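Choosing Grasp Points on Cluttered Tables in Simulation

9/3/18
By Halfdan Damgaard and Xinyi Du

14 shares | 2 comments

Summary

This report covers our project on grasp selection for cups among household clutter. All work was done in simulation. We compared a fixed top-down grasp with a method, Sadeck, that ranks candidate grasps by the free space around the rim.

Set-up

The simulated arm is a Franka Emika model at a wooden table in a furnished room. Each trial names one target, and the remaining objects are left as obstacles. Layouts were drawn from a pool of 2,220, of which 400 were held back for testing. Two views were rendered for every trial, one showing the arm and table and one close to the gripper. In the layout used for checking, the target is the white cup, with a red mug beside it and a potted plant whose leaves reach towards the gripper.
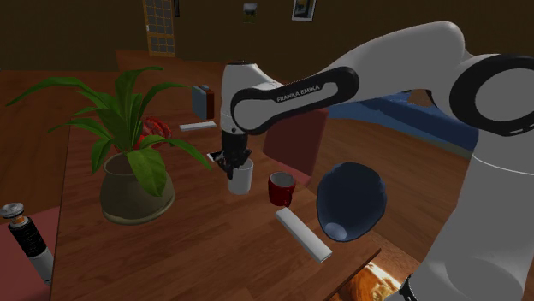

Method

Sadeck samples points along the rim and scores each one. A point loses score if the open fingers would meet another object on the way down. Leaves are treated as solid, so plants are penalised more than they should be. The best point is passed to the Zillum planner, which either returns a path or rejects it. After a rejection the next point is tried, up to 700 per trial.

The fixed grasp uses the same planner but only one point, at the centre of the opening. We kept speed and finger force the same for both.

Results

Sadeck found a valid path in more of the test layouts than the fixed grasp. The gain was largest where a second mug stood close to the target. With the target in open space we saw no clear difference. Most remaining failures came at the rim, when a finger touched the wall before closing. The close view was more useful than the wide view for sorting these cases.

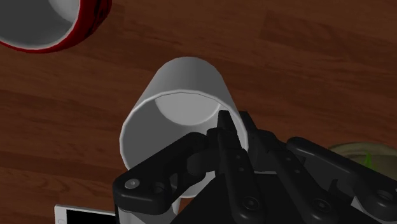 Figure 2. Close view with fingers at the mouth of the white mug.

Limits

Friction was held constant and no real arm was tested. Object weights were set by hand.

Related reports
Plirneson: a small set of tabletop layouts
Arnardóttir gripper model, notes on finger contact
Path planning with Zillum, December update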